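Right, a few people asked what I've been doing since Christmas, so here's a thread. Short answer: making pretend robots pick up pretend things, over and over, so that a learning system has something to copy. Long answer follows, get a tea (1/12)

The project is called Bandara. We want an arm that can tidy a normal room, the sort with ornaments and plants and too much stuff on the furniture. To learn that, it needs examples. LOADS of examples. And somebody has to make them (2/12)

That somebody is me and Sewwandi Kodikara, mostly. We do it all in simulation for now. I steer the arm with a little handheld controller, the software writes down every joint angle and every camera view, and when I'm done I press save or bin (3/12)

One go from start to finish we call an episode. As of this morning, February 9, 2022, I have 716 saved episodes. I binned 118 last week alone, which hurt a bit! (4/12)

Why so many binned? Mainly dithering. If I hover over something for ages making up my mind, the model learns to hover too. Our first trained version would get to the object and just sort of... hang there, exactly like me before my coffee (5/12)

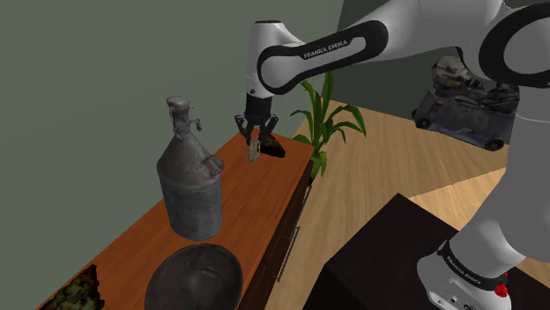 So now I have a rule. Look at the whole room first, decide what I'm going for and from which side, then start recording. Once it's running I keep moving, even if the approach is a bit ugly (6/12)

Ugly is fine, by the way. Ruwan Talukder trains the models from our recordings and he keeps asking for more episodes where I get it slightly wrong and put it right. Miss the grasp, back off, come in again. If every example is perfect, the arm has no idea what to do after its first wobble (7/12)

The other thing is shuffling. Between episodes the software moves the objects, swaps some out, changes the wood and the wall colour, nudges the cameras. We use a tool called Flolance for that and it's great apart from when it puts a jug inside another jug (8/12)

(Yes, I've saved one of those by accident. Yes, Ruwan noticed. It took him two days of staring at a very strange training curve and I owe him lunch) (9/12)

Small or twisty objects are the worst. Big tins and bowls are easy to judge, but with anything thin I can't tell how far down the fingers are, as there's no depth on a flat screen. I flip between two views and watch the shadow. Sewwandi just goes for it and is faster than me, grr (10/12)

Things I'd tell anyone starting: write the notes straight after each episode, don't record when you're tired, and watch a handful of your old ones back every week. I was closing the gripper far too early through most of April last year and had no clue until I watched seven in a row (11/12)

Next up is another 400 with the lamps moved about, then Ruwan retrains and we see if the hanging about has gone. Happy to answer questions about controllers, file formats, sore thumbs etc. I'm off to sort out that jug bug (12/12)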